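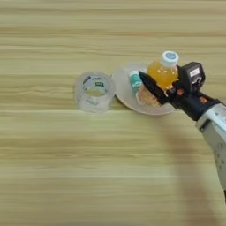 1 min read

**kellyent**
Clearing the table after snack time, and I've got a question for you lovely people. Do you keep those short clear plastic cups with the label on? I've saved a whole stack since June and can't bring myself to toss them!

**Liam_Mellor**
Recycle them, Kelly. Labels never peel clean.

**jadeb**
Oh, I disagree, Liam! A little cooking oil and a night's patience (and a cup of tea) does it for me. I keep buttons in mine.

**Liam_Mellor**
Mine stayed sticky.

5 comments · 2 shares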